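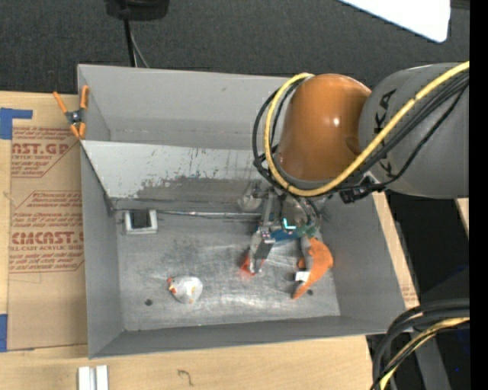

Capítulo 9

Atrito: a força que nos deixa andar

Experimente empurrar um livro grosso sobre a mesa, bem devagar, com um dedo só. No começo ele não se mexe. Você aperta mais um pouquinho, mais um pouquinho e, de repente, lá vai ele! E repare numa coisa curiosa: depois que o livro começou a deslizar, ficou mais fácil mantê-lo em movimento do que tinha sido arrancá-lo do lugar. Nessa pequena diferença cabe boa parte do capítulo que você está começando.

O atrito tem má fama. Gasta pneus, esquenta motores, risca panelas e faz a gaveta emperrar na hora da pressa. Mas imagine um dia sem ele. O cadarço não segura o nó, o prego escorrega para fora da parede, o giz passa pela lousa sem deixar traço e você, parado no meio da cozinha, mexe as pernas sem sair do lugar. Caminhar é empurrar o chão para trás e receber dele um empurrão para a frente - e quem transmite esse empurrão é o atrito.

Duas superfícies que parecem lisas quase nunca o são. Ao microscópio, uma chapa polida lembra uma cordilheira, com picos e vales por toda parte. Quando apoiamos um objeto sobre outro, só os picos mais altos se tocam, e a área de contato real é uma fração minúscula daquela que enxergamos. Nesses pontos a pressão é enorme, os materiais se deformam e chegam a aderir um ao outro. Para deslizar, é preciso romper essas ligações, que se refazem logo adiante. De tanto romper e refazer, a superfície perde material: surgem riscos, o acabamento descasca, a quina arredonda. A esse processo damos o nome de desgaste, e voltaremos a ele na última seção.

A engenheira Yolandi Ndlovu passou anos estudando os degraus de pedra da antiga estação de Brullstead. São 577 degraus, todos mais fundos no centro do que nas beiradas, e ela aprendeu a ler neles por onde as pessoas sobem, por onde descem e onde costumam se apoiar no corrimão. Uma escada inteira funcionando como registro de passos! No fim do capítulo você fará uma leitura parecida na escada da sua escola.

Antes disso, vamos precisar de números. Chamamos de força normal, N, a força que a superfície exerce perpendicularmente sobre o objeto apoiado. O atrito estático se ajusta ao empurrão que recebe, até um valor máximo dado por μe · N. Passado esse limite, entra em cena o atrito cinético, de valor μc · N, em geral menor. Os coeficientes μe e μc dependem do par de materiais - borracha com asfalto é uma coisa, aço com gelo é outra muito diferente.

Ao terminar este capítulo, você será capaz de:
distinguir atrito estático de atrito cinético;
calcular a força mínima para pôr um bloco em movimento;
medir um coeficiente de atrito usando apenas uma tábua inclinada e uma régua;
explicar por que o óleo reduz o desgaste de uma engrenagem.

Para começar

Pegue uma moeda, uma borracha e uma tampa de garrafa. Coloque as três em fila sobre a capa de um caderno e vá levantando a capa aos poucos. Qual delas escorrega primeiro? Anote o seu palpite antes de tentar e guarde a anotação, que será usada na seção 9.2.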